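Two grippers, one simulator, and too many evenings
22 December 2019

Since November I compare two grippers for my small arm, the Skivel and the Soser. I have no space at home for a real test, so I do most of it in simulation with Retamal, which loads the models of both. My friend Capucine Lemaire has a real Skivel in her lab and she checks my numbers when she has time. 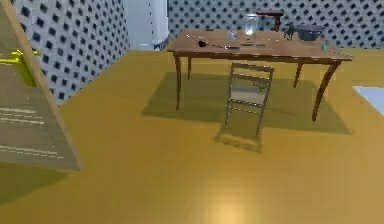

The Skivel has two flat fingers and opens to 109 millimeters. The Soser has three fingers, opens less, and closes more softly. For the dining room I wrote a list of objects to pick up, and I put the easy ones last. With the glass pitcher on the table both grippers did well, if I approached from the side and took the narrow part. The black utensil, a ladle or maybe a spoon, was the hard one. Its handle is so thin that the three fingers of the Soser meet before they hold it, and then it turns around. The Skivel took it on the second try. The teal cup is close to the table edge, so a bad approach pushes it over, and I lost many runs like this before I made the last part of the movement slower.

In total I made 2,544 grasps. The Skivel failed 46 times on thin objects. The Soser failed much more on those, but it was better with round ones. I will publish the full table when Capucine has repeated some of them.
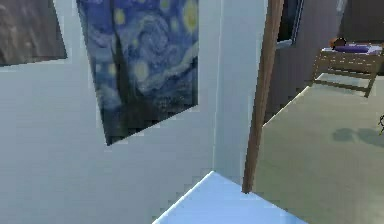

I also changed the controller. The old one, Fasau, sends a new target four times per second, and the wrist camera shakes a little each time. For a gripper test this is not serious, but for the camera it is. I wanted to see if feature matching could still work, and some walls give more help than others. The Starry Night is very good, full of strong spots, while the white wall around it gives almost nothing. The brown pole was useful too, as one long straight line. With the new controller I keep nearly all the matches between two steps.

Next I want to try softer finger pads on the Skivel. If you have used them with thin handles, please write me which thickness you took.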